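Packing it the same way every time: Tegan Waaka on the back room at Casamari

2020-12-10

Tegan Waaka has run the packing room at Casamari for 4 years. The shop sells cups, plates, baking dishes and table linen by mail, and everything it sells goes out through one room behind the office in Indetham. When she started, she says, the room was where things ended up.

"There were chairs in there, and old catalogs, and a sink that wasn't connected to anything. You packed on whatever flat surface you could find. Then you went looking for the tape."

The first thing she did was clear the floor. It took most of a weekend. The catalogs went for recycling, the sink went to a man who wanted it for his garden, and the chairs were handed out to whoever would take one. She kept a single stool. After that she swept, mopped, and marked out where the benches would go with masking tape.

"I wanted to walk it first. I pretended to pick up a plate, wrap it, box it, label it and put it on the cart. I must have looked ridiculous. But I moved the tape lines several times before we lifted anything heavy."

The order she settled on is still the one in use. Stock comes in at the door end and goes onto low shelving. Paper and boxes are at the first bench, labels at the second, and finished parcels go straight to the cart. The boxes are from Taşdemir, and she has cut the number of sizes down to 3.

"We used to have every size there was. People would stand there trying to decide. With three you don't have to think very hard. If it doesn't fit one, it fits the next one up, and you add more paper."

Plates are packed on edge. Waaka is firm about that, and it's the first thing she shows anyone new. A plate lying flat takes the weight of everything on top of it. On edge, with paper between each one and a thick pad underneath, a set of plates can take a fair knock. Cups get paper inside as well as outside, and the handle is wrapped separately before the rest.

"The handle is where they go. You can wrap the body of a cup beautifully and still open the box to find the handle rolling around on its own."
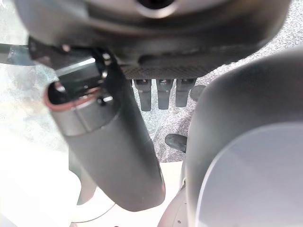

She keeps a notebook of breakages. Every time a customer writes in, she puts down what broke, which box it was in and who packed it. She says the last part makes people nervous, and it shouldn't.

"Mostly it's me. I pack the most, so I break the most. What I'm looking for is whether it's the same item coming up again."

In September it was. A pie dish from the Derov range kept arriving with a chip in the rim, always on the same side. There were 78 of them left on the shelf. She took one home, packed it the usual way and dropped it down her own back steps until she saw the problem. The rim flares out, so the dish was touching the side of the box even with paper around it. They now go in the next size up with a folded collar of cardboard, and she hasn't had to write that dish in the notebook since.

The busiest day so far this season was Monday, when 239 parcels went out. The cart was emptied and filled again all afternoon. Waaka stayed until seven to put the room back in order, a job she won't leave for the morning.

"Paper off the floor, first of all. It's slippery and it gets under the wheels. Then I fill up the boxes and put a fresh roll of tape on each bench. Knives go in the tin. I like coming in and being able to start."

Asked what she would still change, she mentions the lighting at the door end and the low shelving, which is hard on the knees. She would raise the bottom shelf and keep only linen on it, as tablecloths are light and don't mind being pulled out quickly. The heavy baking dishes would move to waist height. She has drawn it up and is waiting for January, when the orders slow down.

For anyone packing a parcel at home this month, her advice is to use more paper than seems sensible and to shake the box before taping it.

"If you can hear it, open it up again. Newspaper is fine. My mother uses socks."

Last posting day for Casamari orders is listed on the delivery page. Waaka asks that customers check the apartment number before they pay.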